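Product Review: Naltent Countertop Surface, Gray Marble Pattern
Prepared for the Furilum Residential Kitchens Bulletin
Reviewer: Chun-hung Wu

Scope of the review

The Naltent surface is sold for small kitchens and shared apartments. Furilum installed it in the staff kitchen at Prisadley, where it has been in daily use since September. The material cost for the run, before cutting and delivery, was $545. No discount was requested or received from the supplier.

This review considers the surface under ordinary conditions: groceries set down after shopping, fruit washed and sorted, plates stacked and cleared. Laboratory testing was outside its scope.

Appearance and daily use

The pattern is gray with light white veining that runs on the diagonal. It is restrained enough to sit beside brown wood-look panels without competing with them, and it hides crumbs better than the plain white surface it replaced. Strong colors show well against it. Grapes and other small fruit that roll out of a bag are easy to find, a minor point that several residents raised in their comments.

Plastic shopping bags slide freely on the finish. A full bag should be set well back from the front edge and emptied before it is folded. Heavy bags dragged across the surface have left no scratches that the reviewer could detect.

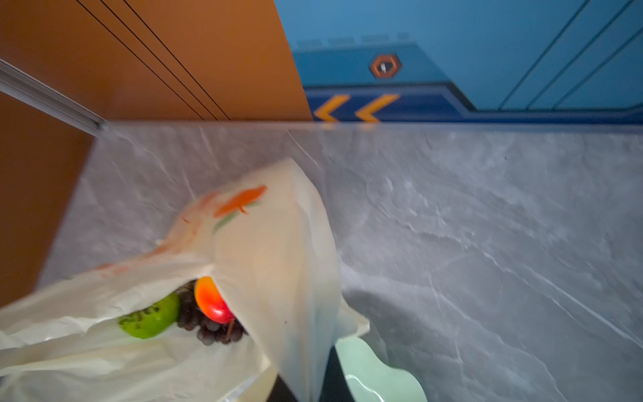 Cleaning and care

A damp cloth and mild soap are sufficient for most spills. Grape juice left overnight required a second pass. The straight back edge, where the surface meets the thin light backsplash strip, collects dust and should be wiped weekly. Sebastián Troncoso, who supervised the installation, recommends checking the sealant in that joint once a year.

Printed bags deserve some care. Ink from one damp bag transferred to the surface and was removed with soap only after repeated rubbing — light-colored areas of the veining were the slowest to clear.

Rating

Recommended for light and moderate use. Kitchens that prepare hot food throughout the day may prefer the heavier Montecinos grade, which was not tested.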